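Teaching by Showing: Guided and Remote Demonstration

16 April

By Melati Pasaribu and Teodor Lunde

Chapter 4 deals with the ways in which a person can show a robot what to do. 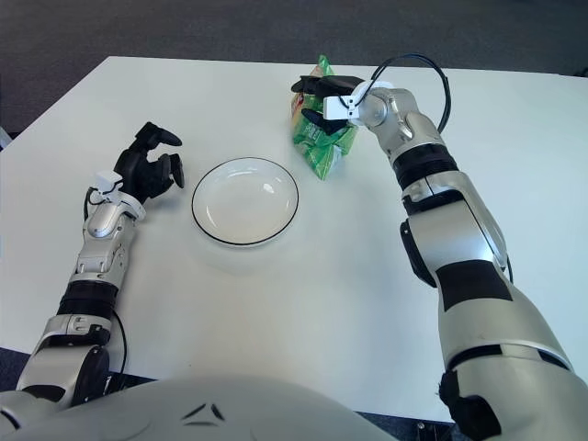 4.1 Why Demonstrate a Task

A great deal of everyday work is easy to do and hard to write down. An adult who picks up a bag of snacks from a table does not think about where the thumb goes or how firmly to press. Asked to state the rule, the same person will usually give one that fails on the next bag. Earlier chapters described robot motion as a list of positions to be reached in order. That approach serves well when parts are rigid and always arrive in the same place. It serves poorly when the object is soft, when its shape changes as it is handled, or when the position of a plate differs from one trial to the next.

Demonstration offers another route. A person performs the task through the robot, and the robot's sensors and joints are recorded while this is done. The record is called a demonstration, or an episode. A set of episodes can then be used to train a controller, which is a program that chooses the robot's next movement from what its sensors report.

Students should note that the person giving the demonstration does not need to be a programmer. At the Hanthorpe teaching laboratory, where many of the exercises in this book were first tried, some of the steadiest operators came from kitchens and packing rooms. They did need practice, and the course notes prepared there by Darnell Zamora set aside 11 hours for it before any episode is kept.

4.2 Two Ways of Showing

In guided demonstration, the teacher takes hold of the arm and moves it through the task by hand. The joints are set so that they give way under light pressure, and the positions are stored as the arm passes through them. The teacher feels the weight of the arm and learns quickly which postures it cannot reach. The drawbacks are equally plain. The teacher's own hands and body may block the view of the cameras, and it is hard for one person to guide two arms and all of their fingers at the same time.

In remote demonstration, also called teleoperation, the teacher stands or sits apart from the robot and moves a control device. The robot follows. The device may be a pair of gloves, a pair of handheld controllers, or a smaller copy of the robot's own arms. Remote demonstration keeps the teacher out of the workspace, and both arms can be used together. It also takes away most of the sense of touch. A new operator working with a thin bag will often close the fingers too far, or let go while the bag is still above the table.

A two-armed robot with fingered hands, as in the opening photograph, raises a further question: what the second hand should do while the first is busy. With the right hand closed over the top of a green snack bag, the left may wait open beside the plate. The waiting hand is part of the demonstration. If it drifts about in one episode and stays still in the next, the controller will be trained on both habits.

4.3 What the Record Contains

An episode normally holds 3 kinds of information: the camera images, the measured positions of the joints, and the commands sent by the teacher. The last two are not the same. A finger told to close fully will stop when it meets an object, and the gap between the command and the measured position says something about the grip.

All three must be stored against a common clock. In the Cunasel exercise at the end of this chapter, students work with a set of 2,000 episodes in which part of the camera record has been shifted in time – a common fault, and one that is easy to miss when single images are viewed alone.

Section 4.4 takes up the layout of the workspace, beginning with the height of the table and the placing of objects within reach of each arm.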